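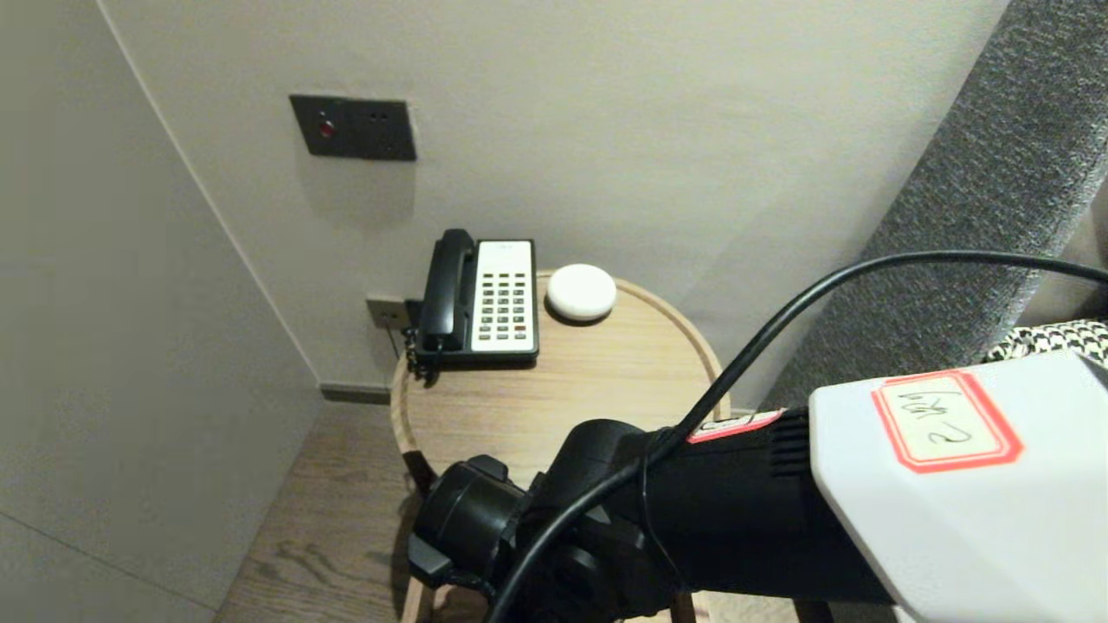

Why does a desk telephone need a wire?
The wire carries your voice out of the room as electricity, and brings the other person's voice back the same way. On many desk telephones it also carries the small amount of electricity that makes the telephone work.

How a telephone with a wire works

A mobile phone sends its messages through the air using radio waves. It has a battery inside, and you can carry it about. A desk telephone is older in its ways. It stays in one place, often on a small table beside a bed or on a desk near a wall, and it is joined to the rest of the world by a cable.

You might see one in a hotel room, an office, a school reception or the home of someone who has had the same number for a long time.

The parts you hold and press

The part you pick up is called the handset. It has two ends. The end you put to your ear is the earpiece, and the end near your mouth is the mouthpiece. The handset rests in a holder called the cradle. When you lift it, a switch in the telephone moves. This tells the telephone company's equipment that you want to make a call, and you hear a steady hum or purr called the dialling tone.

The numbers are on the keypad. Each number key makes its own sound when you press it, made of two notes played together. Equipment at the other end listens for these notes and works out which number you want. Some telephones have extra keys as well. In a hotel, one of these might ring the front desk.

The cord between the handset and the telephone is usually coiled like a spring. It stretches when you lean back and shrinks again when you put the handset down. A straight cord of the same length would get in the way on the table.

What happens to your voice

When you speak, your voice makes the air shake very quickly. These shakes are called vibrations. You can feel them if you put your fingers on your throat and hum.

Inside the mouthpiece is a tiny microphone. The vibrations in the air make a thin part of it shake too, and the microphone turns that shaking into an electrical signal. The signal goes along the coiled cord, through the telephone, down the cable and into the wall.

In the earpiece, it all happens backwards. An electrical signal arrives, a small loudspeaker shakes, the air shakes, and you hear a voice.

An ordinary telephone line carries sounds from about 300 vibrations a second up to a few thousand. Most of what we need to understand speech is in that range. Music down the telephone often sounds thin, as the lowest and highest notes are left out.
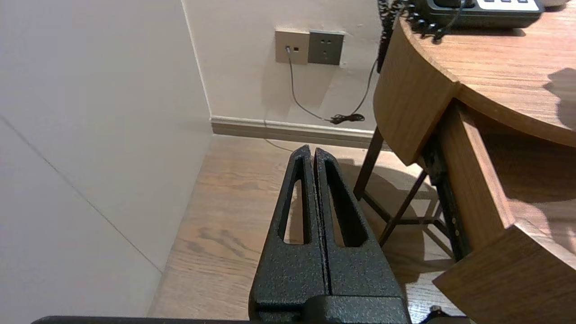
Is the telephone socket the same as the plug socket?
They are different and do different jobs. A plug socket gives mains electricity for lamps, kettles and chargers, while a telephone socket carries calls and uses a much smaller amount of electricity.

The two are often put on the wall close together, so it helps to know which is which. A telephone socket has a small opening for a small plug. Many telephone plugs have a plastic clip that clicks when it is pushed in. To take one out, a grown-up presses the clip and pulls the plug gently. Pulling on the cable can break the thin wires inside.

Mains electricity is dangerous. Never put anything into a plug socket, and leave plugging in and unplugging to a grown-up unless you have been told you may do it.
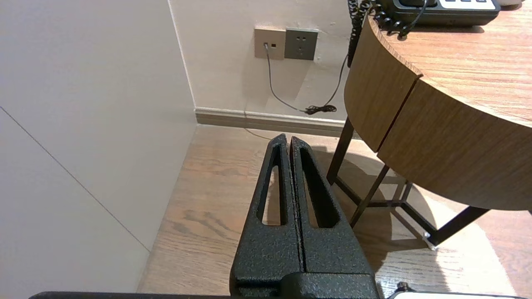

Photo: Nima Daneshvar

Where does the cable go?

Behind the wall plate, more cable runs through the building. In a house it leads outside, either under the ground or up to a pole in the street. In a big building such as a hotel, the cables from all the rooms meet at a kind of private switchboard. That is how one room can ring another without the call going outside at all.

From the building, the signal travels to a telephone exchange. The exchange joins your line to the line you are calling. Long ago, people did this by hand, pushing plugs into a board. Now computers do it.

Many newer telephones turn your voice into a code made of numbers and send it through the internet. They may look just like the old ones — handset, cradle, keypad — but they plug into a different kind of socket.

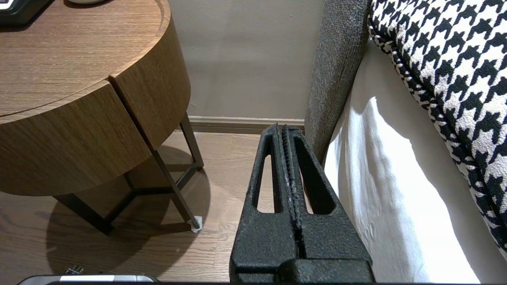
Cables need a safe place to lie. A cable across the middle of a room can trip someone up, and one that gets trodden on again and again may stop working. The best place is usually along the bottom of the wall, behind the furniture. A bedside table on thin metal legs, like the round one here, leaves open space underneath, so it is easy to look beneath it and check the floor near the wall. Spare cable can be wound into a loose bundle, but it should not be bent sharply or squashed under a table leg.

Words to know

Handset: the part of the telephone you hold.
Cradle: the holder the handset rests in.
Exchange: the place where telephone lines are joined together.
Vibration: a very quick shaking movement.

Written by Evdokia Tsolakis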